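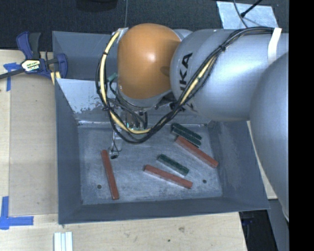 2. Where the tidying work stands

I'm glad to say the Umby bench has had a good stretch since August, and thank you again for your patience with us! The arm is still on its bin chore, red and green blocks in a gray metal bin, which is as close to a messy kitchen drawer as we care to get for now. Blocks lying apart are the friendly ones. Two side by side, or one near a wall, leave the fingers very little room, and that is where most of our evenings go.

Could it put away your groceries yet? No, and I would rather tell you so plainly. Of the 2000 picks we planned, 625 are done, and Sigrún Norðdahl would like 7 more weeks before we try cutlery.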